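Robot Learning Lab, Unit 4 Handout
Collecting Grasp Examples from a Bin

Read before Friday's session. Bring the log sheet from Unit 3 with you.

What this unit covers

In Unit 3 you trained a small model on grasps that were already labeled. In this unit you collect the labels yourselves. The task is simple to state: the arm reaches into a bin, closes on an object, lifts, and the attempt is recorded as a success or a failure. The model will later look at a new view of a bin and score possible grasps. It can only be as good as the attempts you give it.

Terms

Attempt: one reach, close and lift, starting from the home position and ending back at it.
Episode: all the attempts made between one filling of the bin and the next.
Label: success, failure or void. Void means the attempt tells us nothing about the grasp, for example after an emergency stop or a lost image.
Policy: whatever chose the grasp point. In this unit it is either the random sampler or the Clondero model from Unit 3.

Setting up an episode

1. Check that the bin is clamped and does not shift when pushed by hand.
2. Run the calibration script. If the error is above the limit printed on the screen, stop and redo the calibration. Do not correct it by eye.
3. Draw objects from the Zeswood set using the list for your group. Do not swap an object for one you like better.
4. Tip the objects in from a tray. Do not place them one by one. People tend to lay things out neatly with space on all sides, and a model trained on neat bins does poorly on messy ones.
5. Take the reference image with the arm at home.
6. Start the log.

Choosing objects

The set is mixed on purpose. Blocks have flat parallel sides and are easy for two fingers. Long objects such as brushes can be gripped in many places, but a grip far from the center of mass often lets the object swing or turn during the lift. Clear packaging is hard for depth cameras, which may return the floor behind it or nothing at all. Keep some of each in every episode. If you remove the hard objects to raise your success rate, the rate goes up and the data gets worse.

Corners matter too. An object against a wall leaves little room for a finger on that side. When an object ends up in a corner, leave it there until the policy has had its three tries. Then mark it "stuck" in the log and refill.

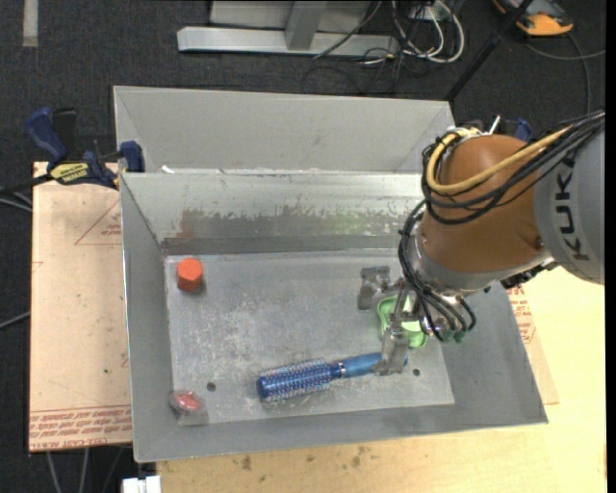

Should failed grasps be kept in the training set?

Keep them, with the failure label. The model learns to score grasps by comparing ones that held with ones that did not, so a set made only of successes gives it nothing to compare. Only void attempts are left out.

How much data

Each group collects 255 attempts. Pooled with last term's data, the class set should reach 2,000. About 70 of your attempts should come from the Clondero model and the rest from the random sampler. Record which policy was used for each attempt, as the two are analyzed separately.

Splitting the data

Split by episode. Two attempts from the same episode share the same objects, lighting and often nearly the same image. If one goes into training and the other into the test set, the test score will look better than it should. Hold back the Trustmont objects completely. They are used once, at the end of the unit, to see how the model does on things it has never met.

Common mistakes in the log

- Label entered before the arm is back at home. An object dropped on the way back is a failure.
- Two objects lifted at once. Mark success and add the note "double".
- Policy field left blank.
- Object nudged by hand in mid-episode with no note.

Safety

Hands stay outside the marked area while the arm is enabled. To free a jammed object, press stop, wait for the drive light to go out, and then reach in. One person holds the stop button for the whole episode and does no other job.

To hand in

The log file, the reference images, and one page on where your grasps failed and what you think the model would learn from those failures. Plots are welcome if the axes are labeled.

Contact: Course Office, Štěpánek Lab | © Robot Learning Lab | Back to top
This site uses cookies to keep you signed in. Accept | Settings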